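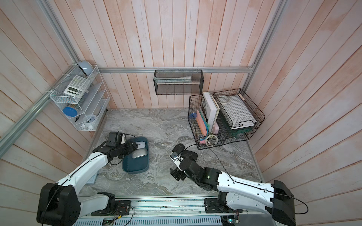

I've been doing the village quiz accounts for 241 weeks now (yes, I looked it up) and I still get in a muddle every January. It's the entry money that does it. Teams turn up with four people, then two more wander in at half past eight and pay in coppers. Sioned Landeg says I should put it all on my phone, but I like proper buttons, the sort on that white scientific calculator sitting up on the wire shelves — big sums feel safer that way! Anyway, the books balance, and we've about enough for a new buzzer set.

Next quiz is at the Flarivell as usual, doors at seven. Efa Maddocks is setting the questions, so expect rivers, and lots of them. Please tell me your team name early, and no, you can't all be Quizzy Rascal.

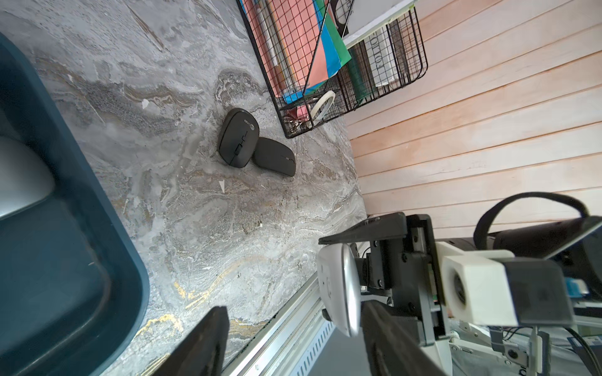
Two black wireless mice, side by side.

Renata Kwiatkowski has the picture round again, and she'd love your old holiday snaps for it — drop them in at the bar.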